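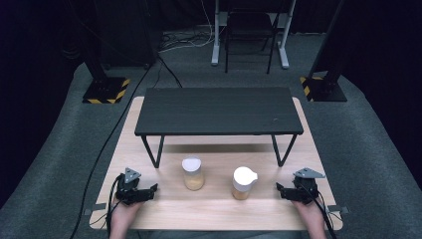 Ticket 876: Catalog records missing after nightly export
Opened: January 2018
Reported by: Mireille Bailly, Nillen Furnishings, Catalog Office
Assigned to: Zulkifli Sumampouw, Darar Systems Support
Priority: High
Status: Resolved, pending confirmation

Problem
The nightly export from the Bitus database to the dealer site delivered 608 records. A further 85 records, all in the tables and shelving group, were left out. The export log showed a normal finish and no error was sent to the Catalog Office. Dealers were unable to place orders for the missing items.

Action taken
Support repeated the export on the test server and obtained the same result. The missing records share a finish code that was lengthened to nine characters during the July update. The export template still allowed eight. Records with a longer code were skipped without a warning.
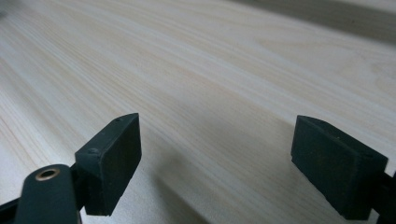
Pale wood surface with fine grain.

The template was corrected by Tirta Ginting and approved by Wahyudi Govindasamy. A full export was then run by hand, and all records reached the dealer site. The export log has been set to list any skipped record by item number. Dealers may need to wait up to 9 hours for the site cache to refresh. 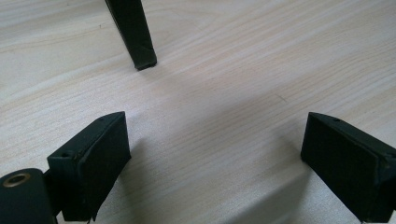 Will orders placed before the correction need to be entered again?
Orders already accepted by the dealer site were stored in full and do not need to be entered again. Drafts saved without a finish code should be opened, completed and submitted by the dealer.

Remaining steps
The Catalog Office is asked to compare the item list with the dealer site and to reply to this ticket. The Lau regional export uses a separate template, which is being reviewed under its own ticket.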